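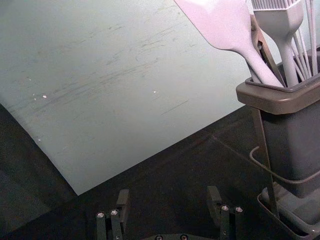

台所用品の企画・販売を行うイネモラ(Inemora)は、キッチンツールスタンド「コンデン(Konden)」を2011年4月に発売します。お玉や泡立て器を立てておくための道具です。ほかの用途は、開発期間の2年をかけても特に見つかりませんでした。樹脂製の容器は、写真のとおり口元の縁を外へ開かせて厚く丸め、胴は下へ向かってわずかに細くしました。容器を収めているのは細い線材の枠で、途中から輪のように張り出したところに指をかけられます。縁の丸みについては社内で試作を重ねましたが、最終案と最初の案の違いを見分けられる社員は、今のところ担当者だけです。

2011年3月31日
イネモラ 広報係

台所の引き出しは、なぜ途中で開かなくなるのか

当社がこの製品の企画に着手したのは、引き出しが開かなかったからです。調理中、引き出しの奥で泡立て器がふくらみ、お玉の首が天板の裏に引っかかり、定規を差し込んで揺すっているうちに鍋が吹きこぼれる。当社の試作用の台所でも、同じことがたびたび起きていました。台所用品の会社としては体裁の悪い話で、来客の予定がある日は、引き出しをあらかじめ少し開けておくという対策が取られていました。

そこで、よく使うものだけを外に出して立てておくことにしました。画期的な発想とは申しません。花瓶や空き缶で同じことをなさっているご家庭は多く、当社の台所でも長らくジャムの空き瓶がその役を務めていました。瓶は軽く、背の高いお玉を入れるとよく倒れました。倒れるたびに誰かが「重しを入れればいい」と言い、米が入れられ、翌週には米の中から計量スプーンが出てきました。

「コンデン」の開発は、この瓶の引退を目標に始まりました。

仕切りは三つ、使い方はお任せします

本体の口は横並びの三区画に分かれています。大きな筒をひとつ置く案もありましたが、お玉を抜くとフライ返しがついてくるという現象を解決できず、見送りました。区画を分けたところ、ついてくる道具は減りました。同じ区画にたくさん詰め込めば、やはりついてきます。ここは使う方の節度に期待しております。

企画の当初、区画ごとに「混ぜる」「すくう」「返す」と文字を入れる予定でした。ところが社内で試してみると、ヘラは混ぜもするし、すくいもするし、返しもします。議論は昼休みをまたいで続き、文字は入れないことに決まりました。三つの区画のどれに何を入れるかについて、当社からの推奨はありません。
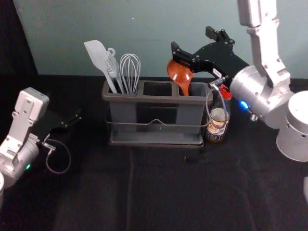

決めごとがないと、使う人の性格が出ます。試用にご協力いただいたご家庭では、左から背の順に並べる方、左のひとつに全部立てて残りを空けておく方、色で分ける方がいらっしゃいました。空けてある区画について理由をお尋ねしたところ、「いつか使う」とのお答えでした。その後、同じご家庭からいただいたお便りには、輪ゴムと栓抜きの置き場所が決まったと記されていました。

受け皿を付けました

洗った道具を立てて収納する以上、水は下へ落ちます。当然のことですが、初期の試作品にはこの当然が反映されておらず、調理台に四角い水の跡を残しました。製品版では本体の下に浅い受け皿を敷いています。受け皿は本体よりひとまわり大きく、外して洗えます。洗わずに済む受け皿も検討しましたが、方法が思いつきませんでした。

線材の枠は本体の前面を中ほどの高さで巻いています。正面の中央だけ線が折れ曲がっているのは設計どおりで、製造上の不具合ではありません。まっすぐなほうがよかったというご意見は、すでに社内から届いております。

置き場所について

おすすめはコンロの脇、手を伸ばして届くところです。ただし火に近づけすぎないでください。容器は樹脂製で、熱に対しては謙虚な素材です。使い終わったばかりの熱いお玉も、少し冷ましてからお戻しください。

調味料の瓶と並べて置くのも便利です。スタンドを置くと、その隣には必ず小瓶が寄ってきます。しょうゆ、ソース、いつ買ったか思い出せない香辛料。当社の台所でもこの傾向は顕著で、スタンドの周囲を片づけるたびに、翌朝には何かが戻っていました。小瓶のための追加部品は発売の予定がありません。作れば、その隣にまた何かが来ると思われます。

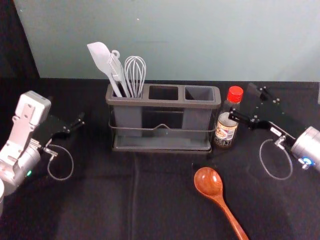
「コンデン」使用例。調理道具は左の区画に。赤いキャップの小瓶と木のスプーンは別売りでもありません。

ラオ・シリーズの第2弾として

「コンデン」は、当社の台所整理用品「ラオ(Rao)」シリーズの第2弾にあたります。第1弾の鍋ぶた立ては、鍋ぶたを立てるという一点でご好評をいただきました。書類立てとしてもお使いいただいているとのお便りが相次ぎ、当社の事務所でも現在、請求書が立っています。今回の製品も、いずれ筆立てとしての使い道をご報告いただくことになるのではと、覚悟はしております。

シリーズの方針は、地味な困りごとを地味に片づけることです。電源は要りません。説明書は紙一枚で、片面は白紙です。白紙の面は買い物のメモにお使いいただけます。

販売は直営店「ニンディア(Nindia)」の店頭から始めます。店頭には見本を置き、実際に道具を抜き差ししていただけるようにします。泡立て器を勢いよく引き抜いてみたい方は、前後左右をご確認のうえ、どうぞご遠慮なく。お手持ちのお玉をお持ち込みいただいてもかまいません。柄が長くて収まりが心配な方は、購入後に台所で悩まれるより、店頭で悩まれることをお勧めします。

製品概要

製品名:キッチンツールスタンド「コンデン(Konden)」
シリーズ:ラオ(Rao)
価格:3,666円(税込)
発売時期:2011年4月
構成:本体(三区画)、線材の枠、受け皿
本体素材:樹脂
販売場所:ニンディア(Nindia)店頭
付属しないもの:お玉、ヘラ、泡立て器、その他の調理道具

価格の端数についてのお問い合わせが予想されますが、原価を積み上げたところ、このようになりました。切りのよい数字に丸める案は、上に丸めるか下に丸めるかで意見がまとまらず、そのままになっています。

お手入れとご注意

本体と受け皿は、台所用の中性洗剤とやわらかいスポンジで洗ってください。線材の枠は、洗ったあと水気を拭き取ってください。研磨剤入りのスポンジは表面に傷をつけますので、お使いにならないでください。包丁は入れないでください。刃物を想定した作りにはなっておりません。

持ち運ぶ際は、中の道具を出してから両手でお持ちください。道具を入れたまま急いで運ぶと、到着するころには道具が減っています。

イネモラについて

イネモラは、台所まわりの整理用品を企画・販売する会社です。試作用の台所を備え、社員が交代で昼食を作りながら製品を試しています。献立は製品に左右され、「コンデン」の開発中は泡立て器の出番を確保するため、オムレツの日が続きました。

なお、役目を終えたジャムの空き瓶は、現在も台所の棚にあります。中には計量スプーンが入っています。

本件に関するお問い合わせ
イネモラ 広報係
製品の貸し出し、店頭での取材のご希望も、上記係で承ります。貸し出し品をご返却の際は、中に何か残っていないか、一度お確かめください。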